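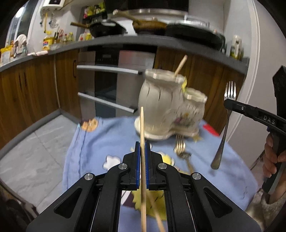
Sorting table with forks, chopsticks and a cream-white ceramic vessel.

Household Objects, Unit 10: Grouping Utensils
Instructor: Žydrūnas Pärn

Bring the Doucette reading on Thursday. We start with page 12.

A drawer can be sorted by material, by use or by shape. Metal forks and wooden chopsticks separate easily under any of the three. Both are eating tools, though, so a cook who sorts by use may want them side by side.

Terms for this unit
Tine – one of the points of a fork.
Bundle – pieces of one kind gathered and lying the same way.
Holder – any vessel that keeps utensils upright or together.

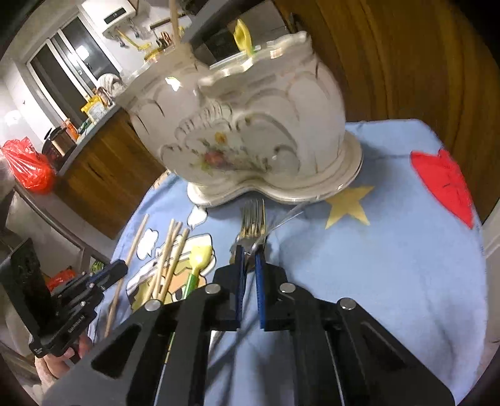

Photo: Hinudow Teaching Collection

Forks bundle well because the handles lie close together. Chopsticks are lighter and roll, so one often ends up apart from its group – the long one on the left is a case of this. The spatula has a green handle and a pale yellow silicone head. It belongs with neither group if you sort by use.

Porcelain such as the shell-shaped piece with gold trim is usually classed as serving ware. Keep it in its own column on the worksheet.

Exercise (25 minutes)
Sort your own utensils by material, then again by use. Write down every piece that changed groups. Leave the cloth on the table – it cuts the noise and protects glazed bases.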